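### 3.2 Collecting the demonstrations

I did most of the collecting myself, with Oksana Antoniuk taking over whenever my shoulders gave out (teleoperation is more tiring than it looks!). We ended up with 690 demonstrations on the Mestier setup, each capped at 58 seconds, and we kept the messy ones as long as the operator got going again without help. 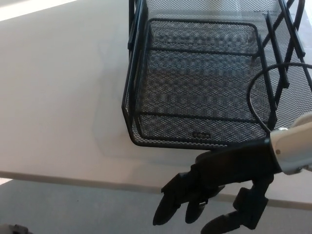
**Figure 2.** Views from the head camera during collection.

Our labeling rule changed early on, and I'm glad it did. At first we wrote one sentence per demonstration, and Mansa Tsikata kept telling me that was too coarse for the policy to learn anything about grasps. So now we mark where each contact starts and ends, and a grip like the one on the lower corner of the mesh basket, held up over the table, gets a tag of its own. It took about 15 extra minutes per batch, and I'd happily pay that again.

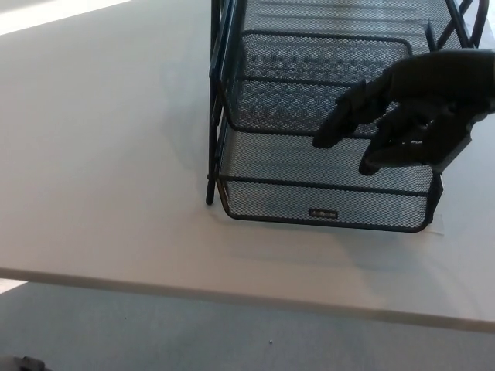

Did we throw out demonstrations where the operator hesitated? We kept them and tagged the pause, so anyone training on the set can trim it or leave it in.

Simin Khosravi checked the tags afterward and sent back the ones she disagreed with. Most of our arguments were over when a touch becomes a grasp, and we settled on the first moment the object moves with the hand.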